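Tea Corner and Floor Checklist, with my comments
Arboleda shared workroom
Walked through on 29 April 2024 by Teguh Raju

Okay, same drill as last time: the checklist line first, then OK, WATCH or FIX, then me rambling. Skip the rambling if you're in a hurry (but please read the FIX ones!).

1. Walkways and cords
Status: WATCH
The cord and the power strip on the floor past the rug are my least favorite thing in the whole room. People come around there with a full cup and their eyes on the cup. I'd like the strip up against something solid and the cord under one of those rubber covers. I priced a Pestum one, 5 feet long, and it's cheap enough that I'll just put it on the supply order. Until then, walk around, don't step over. 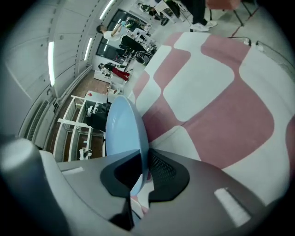 2. Cups, bowls and plates
Status: OK
I love the light blue pieces, and I checked every rim with a fingertip, because a tiny chip is easier to feel than to see. All smooth. If you do find a chip, it goes in the trash wrapped in newspaper, even if it's your favorite. Sorry! Don't put it back and hope.

3. Mug tree
Status: WATCH
It passes the wobble test when I push on the top, so no complaints about the base. My worry is loading. One cup up high on one side is fine, but once you hang a second one, put it on the opposite branch so the thing stays balanced. Also keep the tree far enough in that a sleeve can't catch a handle on the way by. I'm going to keep harping on that one, I snagged it myself in my big cardigan and only just caught it.

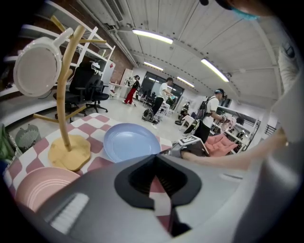
And give the branches a twist once in a while. If one turns in your hand, take the cups off and leave me a note, I have wood glue and I'm happy to use it.

4. Tablecloth
Status: OK
Pretty, and a bit of a hazard if it hangs too long on the side where people walk. The rule is no corner low enough to get under a shoe or a chair wheel. Straighten it before you set out anything breakable, then press down in the middle and see if it slides. The old Vunddale liner underneath used to slide like crazy, so if you find that one in a cupboard, please leave it there.

5. Teapot
Status: OK
Lid fits, handle's solid, spout has no cracks. Keep it toward the middle when there's hot tea in it, and carry it with both hands and nothing else. Plates are a separate trip.

6. Baskets and bins on the floor
Status: FIX
We've got too much living on the floor next to the table. The woven basket with the folded cloth, the clear bin, the tray, they're all perfectly nice, but together they eat up the spot where you'd put your feet. I want the soft stuff on a low shelf and the clear bin pushed right back. Backpacks too, please, against the wall or on a hook. 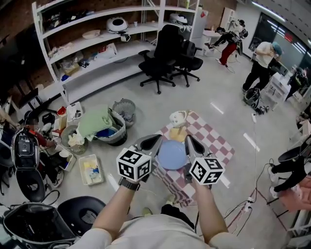

Can we leave the baskets out if we're using them all day?
Keep out the one you're working from and park the others by the shelves. When you get up for a break, slide yours under the table.

7. Shelves
Status: WATCH
Heavy things low, light things high. I'd like the tall unit anchored with the Grikar bracket kit before July. I'll bring the drill.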